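4 min read
2 Comments

Talking Medicaid budgets with Ramiro Olmedo

07/03/2015

I got Ramiro Olmedo on the phone while he was eating lunch, so picture some chewing behind all of this. He spent years in the state budget office before moving over to Quintana, the little policy shop in Bratholm, and he reads appropriations bills for fun (I know!).

I started with the thing my inbox keeps asking. Why does the rural clinic money come up for a fight every single July?

"It was never put in the base budget," he said. "It's a one-year line. Somebody has to stand up and ask for it again, and whoever's mad that year gets to say no."

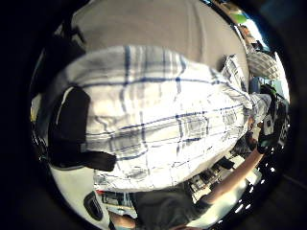
The line in question is on page 991 of the bill, and I'll admit I gave up well before then. Ramiro didn't. He says the House version pays for 40 clinics and the Senate version leaves the number blank, so the health department would get to pick. "Blank is worse than low," he told me. "With a low number you can at least plan."

I asked whether Brirgate would keep its clinic. My aunt goes there, so yes, I have a side in this. He took a long time to answer.

"If the House number holds, sure. If it's blank, I'd be calling people."
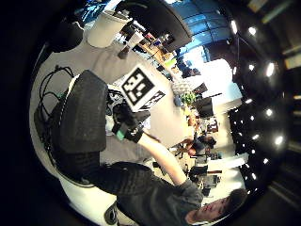
A black-and-white marker cube in a gloved hand.

So who do you call? He gave me one name, Tomás Abreu, who works for the conference chair and apparently picks up his own phone. I tried it and he does! Abreu wouldn't talk about the clinic count, but he did say that the two sides "are closer than the floor speeches made it sound." Make of that what you will.

When I read that back to Ramiro he laughed. "They always say closer. Closer to what?"

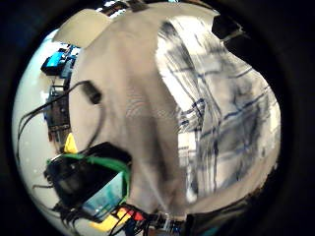 Plaid, with beige-gray fabric beside it.

We got off onto dental coverage for a while, which I'm saving for another post, and then he had a meeting. Last thing I asked was what he'd change if he could change one line. He went straight back to the clinics: put them in the base and quit making people drive in from Ernirport to testify every summer.

Conference meets again next week. I'll post the new text when I have it.

Share (2)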